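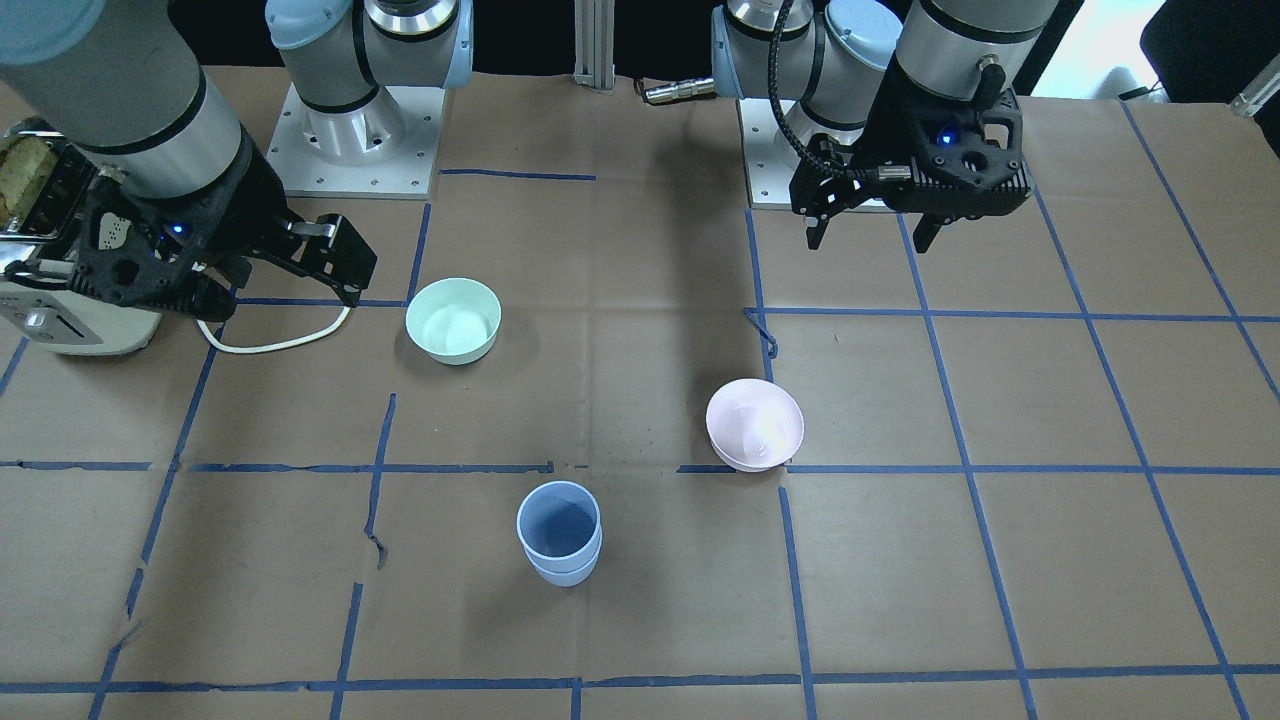 Bowls, cups, toaster.

Back from Bronmont. Unpacked one bag, the other one's in the hall and can stay there till Wednesday.

So, the motel. A few of you asked where we stayed for the netball carnival and whether I'd book it again, so quick version before school pickup. It's called the Tuhiwai, on the highway side of town, past the servo. Not the Wolon, which is the nice one near the river and was full by the time I got my act together. Booked out by other netball parents, I assume. Well played.

We had room 8. Ground floor, park right outside your door, which when you've got two kids, an esky and a bag of bibs is worth more than any view. Queen bed, two singles, a fold-out I didn't try. Pillows: flat. I mean properly flat. Folded mine in half and still woke up with a neck. Bring your own, I'm not joking. Sheets were lovely though, and the shower had real pressure and didn't run out on us, even with me going last.

Kitchenette is small but you can do brekky in it. Kettle, bar fridge, microwave up too high for the kids to reach (good). The fridge hums. Around midnight I pulled the plug and then forgot to plug it back in, so goodbye yoghurts. My own fault.

Heating was the sticking point. September in Bronmont is still cold, colder then I'd packed for, and the wall unit has two settings, off and jet engine. Rang reception and Dineo came over herself with an oil heater and an extra blanket each, didn't make us feel like a nuisance. Dineo Makhubela, she took the place over from the old owners and she's doing the rooms up a few at a time. Ask for one of the done ones when you ring. Ours was done. Friends of ours at the other end weren't so lucky, brown tiles and a bath mat they didn't want to talk about.

Price. We paid $200 a night for the four of us, carnival weekend. Cheaper midweek apparently. Late checkout was free, just asked.

Noise: trucks. You get used to it or you don't. My husband slept right through, I lay there counting gear changes. The back rooms are meant to be quieter but then you lose the parking at the door, so pick your poison.

Food. Nothing on site except a breakfast tray you order the night before, by 8, written on a slip and hung on the doorknob. We missed it the first night and had servo muffins. Second night got it in on time. Eggs, toast, little jams, turned up hot at 830 like we'd asked. Kids thought this was the height of luxury. Dinner we went to Sukine both nights, the noodle place on the main street, becuase the pub had a wait and everyone was starving. Big serves, they'll do plain noodles for the fussy one without a fuss.

Pool is there but it had the cover on. Kids gutted. There's a trampoline round the back that saved us a bit.

Would I go back? Yeah. If the Wolon's full again, yeah, and maybe even if it isn't, for the parking. But with my own pillow and thicker pyjamas.

Left a phone charger in the wall beside the bed, the white one. Have to ring Dineo about that.

Netball results in the next post, there's a bit to say about the semi. Got to run, pickup.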